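Bullside Kitchen Vocabulary

Word list and usage notes, plain text release

What this is

A list of 634 everyday words and short phrases for things found in home kitchens, collected from printed recipe columns, rental inventories and church cookbooks in the Bullside area. Each entry gives the word as written in the source, a standard spelling, a short definition and a code for the kind of source. The list was put together at Flostmont for people who work on regional dictionaries and for teachers who want reading material with ordinary household terms.

The list covers tools, tableware, containers, small furniture and cleaning supplies. Names of dishes and ingredients are left out and are kept in the separate Pleveck food list.

Files

entries.tsv: the main list, one entry per line
sources.tsv: source codes and the type of publication
variants.tsv: spelling variants, linked to the main list by entry number
CHANGES: notes for each release

All files are UTF-8 with Unix line endings. Tabs separate the columns. There are no quoted fields, so turn off quote handling in your reader or the inch marks in the pan sizes will cause trouble.

Columns in entries.tsv

id: entry number, never reused
form: the word as it appears in the source
standard: the spelling used for sorting
gloss: definition of 23 words or fewer
src: code matching sources.tsv
flag: empty, or one of the values below

Flags

old: found only in the older cookbooks
trade: found only in rental inventories
doubt: the editors did not agree on the meaning

Plurals and pairs

Things normally used in twos are entered in the plural (tongs, chopsticks, oven mitts). The singular goes in variants.tsv if a source has it. "Pair of" is dropped from the form column but kept in the gloss. Version 3 was uneven on this point and several entries were moved, so counts by letter will not match between versions 3 and 4.

Known problems

"Spider" is entered twice, once as a skillet and once as a wire skimmer. Both are correct, but scripts that use the form column as a key will lose one of them. Use id.

The Chornovol inventories were typed from carbon copies. Letters such as c, e and o were often hard to tell apart, and some odd spellings in the trade group may come from that.

Drawer and shelf names are thin. Most sources did not bother to write them down.

Use and corrections

The list may be copied and changed for any purpose if the name of the list and the version number stay with it. Send corrections with the entry number and the source code. Corrections without a source are held for the next full review.

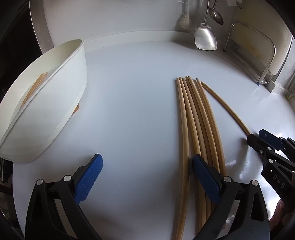

Version 4, page 3

Tableware, notes to entries

Chopsticks are filed under tableware even where the source means the long cooking kind. The gloss says which is meant when the source makes it clear. Countertop is one word in the standard column; "counter top" and "counter-top" are both in variants.tsv.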